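Scale Models > Aircraft > Decals and Markings > Ask the Bench

Do I really need a gloss coat before decals if I use a strong setting solution?

Posted by flatcoat_fred

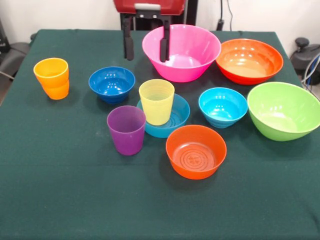 Can I put decals straight onto flat paint if I use a strong setting solution, or will they silver no matter what I do?

Share 2 | Comments 3

paste_and_shim

They will probably silver on flat paint, even with strong solution. Flat paint dries rough, the decal film sits on top of the rough spots, and air stays trapped in between. Solution softens the film and helps it sink in, but it can't be counted on to get all the air out. Put down a thin gloss coat first, let it cure, decal over that, and then flat coat the whole thing at the end.

Comment from flatcoat_fred:

OK, but that's the answer on every page I've read, and I was hoping to hear from somebody who has tested it. The reason I ask is that the Savdale instructions say the stuff "works on any finish." I'm doing a 1/48 jet from Drurusholm in three Ban grays, all flat, and the Utau sheet I bought for it has 140 markings on it, most of them tiny stencils. I've already lost one paint job to a gloss coat that went on pebbly and made the grays look like they came from three different models. So from where I sit the gloss coat is the risky step. Everybody talks about it like it's free.

Also, the last time I decaled over flat paint it was a little prop plane and it came out fine. I can't find the silvering, and I have looked for it.

seamline_drifter

I was going to pass this one by, but your comment is a better question than your question, so I'll have a go.

I don't trust bottle labels. "Works on any finish" can mean "the decal will stick to any finish," and it will. Sticking isn't the problem. A decal can be stuck down for years and still show that frosty look from a low angle, and the person who wrote the label hasn't told you anything false. I don't have a grudge against Savdale, I use it, it's on my bench now. I just wouldn't plan a paint job around that sentence.

I don't fully trust the "always gloss first" rule either. It gets passed from one modeler to the next with no test behind it. So a while back I made one. I took a scrap wing, masked it into strips, and sprayed the whole thing Ban flat gray. One strip I left alone. One I rubbed down with a piece of old T-shirt. One I rubbed down with a very fine polishing pad, wet. One got a clear gloss. Then I put leftover stencils on each strip, some with plain water, some with Savdale, and left it alone until the next day.

What I got:

Bare flat paint, plain water: silvered badly. You could see it from across the room.

Bare flat paint, Savdale: much better than I expected on the small solid markings. Bad on anything with a lot of clear film between letters. Long warning stencils were the worst of the lot.

T-shirt rub: a bit better than bare. I wouldn't swear to it.

Polishing pad: close to the gloss strip. With Savdale on it I had to tip the wing under a lamp to tell them apart, and on a couple of the markings I still couldn't.

Gloss: clean, with or without the solution, except for one I put over a panel line and didn't press down well. My fault.

Now the part where you should be as hard on me as I am on the label. It was one wing, one paint, one sheet, and I knew which strip was which while I was looking at them. The sheet was an older one and the film was thicker than what Utau prints now. A different paint might behave differently. A flat that dries with a fine tooth is a long way from one that dries like chalk, and they both say "flat" on the cap.

It does explain your prop plane, I think. If the markings were mostly solid roundels and codes with hardly any clear film, there was nothing there to silver. Or the paint was smoother than you remember. Or it's there and you've only looked at it in kind light. Try a lamp down low to one side before you decide.

For your jet I'd say this. A sheet with that many stencils is nearly all clear film, so it's about the worst case for going straight onto flat paint. Your trouble with the gloss sounds like a spraying problem, though, and that's a separate thing you can fix. Pebbly gloss usually means the paint was too thick, or you were too far away, or both. It dries partly in the air and lands as grit. Thin it more, get closer, and build it up in light passes. And you don't need a mirror. A satin sheen like an eggshell is enough for decals. I suspect a lot of people wreck their finish chasing a shine they're about to cover with flat anyway.

If you still don't want to spray clear, the polishing pad is the one I'd try. Go easy on raised detail and edges, it'll take paint off a corner before you notice. Keep it wet. It's slow on a whole airframe and I wouldn't bother doing all of it, only the places where the markings go.

As for the grays looking like different models under the gloss: they do that. Gloss deepens dark colors more than light ones, so the contrast jumps and everybody panics. Most of it comes back with the final flat coat. Most, I said. I've had a light gray stay a shade darker than it started and I never worked out whether that was the clear or my memory.

Comment from flatcoat_fred:

This is the kind of thing I was after, thank you. Two follow-ups. How long did you wait after the gloss before decaling? The Ban bottle says 30 minutes and I don't believe it. And did the polished strip look different from the rest once it was all flat coated? I can see myself ending up with a shiny halo around every stencil.

Comment from seamline_drifter:

You're right not to believe it. It's dry to touch in that time, maybe. I left mine 48 hours, which is probably more than it needs, but a setting solution can bite into a clear coat that's only dry on top and then you get a wrinkled ring that won't sand out. If you can still smell the clear when you put your nose near the plastic, wait longer.

On the halo: I did get one, faint, on the first flat coat. It went away with a second pass. I'd been stingy with the first one. On your three grays I'd check it on the bottom of the plane before doing the top.

rattlecan_r

never gloss, never had a problem. brush some Savdale on, slide decal on, more Savdale, leave it. if it silvers prick it with a pin and put more on. been doing it this way for years and they look great on the shelf. people overthink this hobby

also dont use the Utau sheets if you can help it they shatter

seamline_drifter

Posting again as a separate answer so this doesn't get lost, and also to argue with the one above.

The pin trick is real. Poke a few tiny holes in the silvered spot, touch a little solution to it, and it'll often draw down through the holes. I use it. It's good for a bubble or two on a wing marking. But "if it silvers, prick it" on a sheet like yours means going after one stencil after another with a pin, and some of those stencils are hardly bigger than the hole. Also, "they look great on the shelf" might be perfectly true. It depends on how far away the shelf is and where the window is.

On Utau sheets shattering, I'd want to know how old the sheet was and where it had been kept. Decals that have spent summers in a hot attic break up, whoever printed them. I've used Utau sheets that behaved and I've had one that didn't, and I couldn't tell you whether the one that didn't was bad when it left them or had been sitting in the seller's garage. Don't take my word or his. Cut one marking you don't need off the corner of the sheet (there's nearly always something for a version you aren't building), soak it, and slide it onto a bit of scrap. If it holds together, go ahead. If it cracks, put a thin coat of clear over the whole sheet before you cut anything else out of it, let that cure properly, and trim each marking close, as the clear will have joined up all the film between them.

While you have the scrap out, spray it with your own Ban gray and do the strip test on it. It's an evening of work plus the waiting. Then you'll have an answer for your paint and your sheet, and you can ignore me, the label and the guy with the pin.

Something I left out before: soak time. A lot of what gets called silvering is glue that never got a chance to work. If you float the decal around in the dish until it comes off the paper by itself, a good part of the glue has stayed in the water. Dip it, take it out, let it sit on a damp paper towel until it'll slide, then move it. I can't prove that one either. My strips were all done the same way, so I haven't tested it, and I'm only repeating what I was told. It does no harm, so I keep doing it.

Comment from flatcoat_fred:

Ran the strips over the weekend with the Ban dark gray on the inside of a spare drop tank half, plus a flat piece of sheet plastic. Bare flat with Savdale was worse than I'd hoped. Letters fine, film visible all around them. The polished strip is good but not as good as you described, and I managed to go through to the plastic in one spot. Gloss, thinned more and sprayed closer like you said, went on smooth for once. Corner marking from the Utau sheet didn't shatter, so that's something.

I'm going with the light gloss on this one. Still think the bottle should have to say what "any finish" means. Bottom of the fuselage first, and I'm leaving the light gray for last until I see what the clear does to it.

Tags: decals, silvering, clear coats, 1/48 aircraft, stencils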